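Cuaderno del taller — 11 de enero de 2024

Retomo el cuaderno después de las fiestas, con el propósito de siempre de escribir un poco cada día, que ya veremos lo que dura. Hoy ha tocado la mesa pequeña, la del mantel de cuadros, y le he dedicado bastante más rato del que pensaba.

Primero, el mantel. Sigo con el beige y blanco de la margarita, aunque en su día lo puse como cosa provisional mientras llegaba el liso que encargamos a Kotmont (el pedido es el 167, lo apunto aquí porque siempre acabo buscándolo en el correo). Le he cogido cariño, qué le voy a hacer. La banda tostada que lo cruza por el medio me viene muy bien para centrar las cosas a ojo, y las dos cenefas blancas de los lados hacen casi de regla. Lo malo es que resbala por la parte de delante en cuanto se apoya uno con los antebrazos. Habrá que probar unas pinzas de mantel, de esas de terraza, o una tira de antideslizante por debajo.

Después, la tabla negra, la del hueco ovalado. De pie se deja agarrar mejor por los lados que por arriba, y con el óvalo hacia abajo me resulta más cómoda que al revés. Bríd Ó Briain opina lo contrario y dice que con el óvalo arriba la puede colgar de un gancho y se acabó el problema de dónde guardarla. No le falta razón, pero todavía no tenemos gancho — queda apuntado. De momento, cuando terminemos con ella, va al estante de la entrada, de canto y con un trapo entre medias, que el negro mate coge marcas con mirarlo.

La lámpara del brazo plateado se queda a la izquierda. He estado un rato dándole vueltas a si pasarla al otro lado, porque el cable me tiene un poco harta: se enrosca en la base, cruza el mantel y la clavija acaba siempre tirada en mitad de la mesa. Pero a la derecha está la silla negra de oficina y ya sé que iba a terminar enganchándola con el respaldo. Solución a medias: recoger el cable con una brida de tela y bajarlo por la parte de atrás. Falta medir bien, creo que con un alargador de 90 cm llegamos de sobra. La bombilla esmerilada me gusta y no la cambiaría, da una luz suave que a última hora de la tarde se agradece mucho.

Pendiente también, y esto va por todos (por mí la primera): las botellas, fuera de la mesa. Tumbadas ruedan, y como alguna esté mal cerrada nos despedimos del mantel. He hecho sitio en la balda baja para que cada cual deje la suya.

Y una nota sobre el techo, que al final siempre se me olvida. Quiero limpiar la moldura escalonada y la tira de luz que va metida dentro, porque entre escalón y escalón se junta polvo y desde abajo no hay quien lo vea. Con la escalera buena y un plumero largo debería bastar. Bríd se ofrece a sujetarla, y le tomo la palabra por escrito para que luego no se me escape. La presto entonces a los de arriba cuando acabemos, que la pidieron hace ya 21 días y me da apuro.

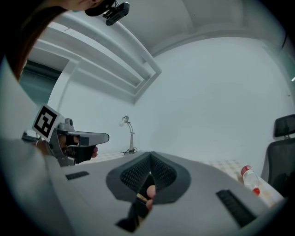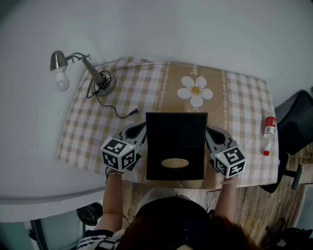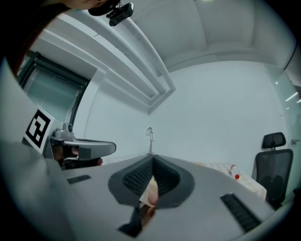
En la primera, la moldura del techo con la tira de luz; en la segunda, la mesa pequeña con la tabla de pie y la lámpara a la izquierda.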